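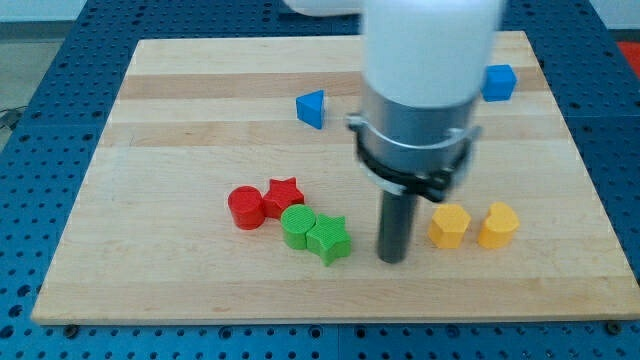

We use cookies to improve your visit. Accept all | Manage settings

Oiling a maple chopping board, still feels sticky?

Leonor Arruda
Bought a maple board from the Kemeys market in April. Gave it food oil from the supermarket (sunflower), left overnight, now it's tacky and smells a bit off. Tried washing it twice, no change. Is it ruined? Don't want to sand if I can help it, only got a tiny kitchen.

Jianguo Yu
Not ruined. Sunflower oil goes gummy, wrong stuff for boards. Hot water, washing up liquid, stiff brush, rinse quick and stand it on edge to dry. Dont soak it or the glue joints can open. If it's still tacky the next day you'll have to sand, sorry. 120 grit then 200ish, go with the grain, do it outside. Then food grade mineral oil, thin coat, wait 20 minutes, wipe off ALL the extra. Most people leave too much on. Do both sides or it'll cup.

Olga Gouveia
coarse salt and half a lemon worked on mine, for the smell anyway. never oil it now tbh

Raquel Cunha
What Jianguo said. I add a bit of beeswax on top, lasts longer. Mine gets done every couple of months, more in winter when the heating's on.

73 people found this page useful

Related
Getting onion smell out of wood
Can I put a bamboo board in the dishwasher?
Board has warped, any fix?
Best way to store wooden spoons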